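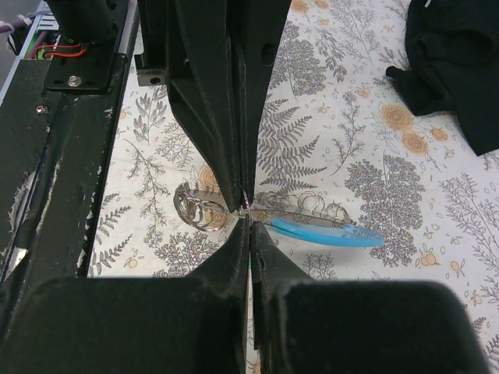 4.2 Binders, and what ends up in them

I went into the Bevosdale households expecting to talk about recipes. My interview guide was all recipes, the consent form said recipes, and Riaan Lekota had spent a good part of March helping me sort out which questions about cooking were worth asking twice. What I got in the first few kitchens was a lot of talk about binders. People would pull one off the shelf to show me a soup, and we'd spend the next half hour on the thing the soup was filed in.

So I started logging the containers as well as the pages. Across the whole set I recorded 1,957 separate sheets with a recipe on at least one side, and 1,065 of them lived in a ring binder of some kind. The rest were in tins, drawers, envelopes and the backs of printed cookbooks. I'd guessed the tins would win (my own grandmother was a tin person), and I was wrong by a wide margin.

The binder people talk about order in a way the tin people just don't. Lungile Jacobs has her mother's baking pages behind her own, and she moves a page forward once she's made it enough times to stop checking the amounts. "If it's at the back I still need it," she told me, which took me a minute to get. Her front section is the stuff she knows by heart! Sipho Sithole does the reverse and keeps whatever he's cooking that month on top, then refiles the lot when the rings get hard to close.

Closing the rings came up over and over. A household binder gets far more use at one spot than an office one does, and the holes in the paper go before anything else. I saw hole reinforcements, clear tape, strips cut from old envelopes, and in the Hokham house a whole chapter of pickles re-punched down the opposite margin so that every page now reads upside down from the one facing it. Covers go next. Three of the families had moved the same pages through more than one cover and still called it by the name of the first, as in "the Skondia binder," long after the printed Skondia calendar cover was gone.

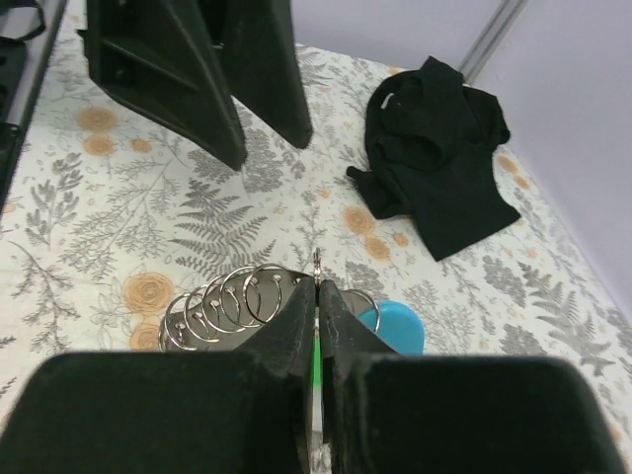

Figure 3. A binder ring mechanism: a slightly curved metal plate with a row of open loop rings.

The hardware matters for dating, too — or at least it matters for ruling dates out. Ring spacing fixes which punched sheets can sit in a binder without being altered, so a page with two sets of holes has probably lived somewhere else. I coded every double-punched page as "moved" and asked about it. Hawi Fikre, who second-coded the Khumalo material, thinks I was too quick with that label, and she has a point: some people simply punch badly and try again. We went back through the disputed sheets together and dropped the code wherever the second set sat within a finger's width of the first.

I should say something about handwriting here, as it interacts with all this. Added notes cluster on the outer margin, away from the rings, and they thin out near the holes even on pages that are otherwise covered in ink. Lungile Du Plessis writes her changes on the facing page for that reason. When she moves a recipe she has to decide whether its notes go with it, and a few of them didn't. There's a line in her binder that reads "less than last time, and cover it," across from a page of jam labels. She has no idea what it belongs to. I've left it in the data as a recipe fragment, and Section 4.3 takes up the fragments as a group.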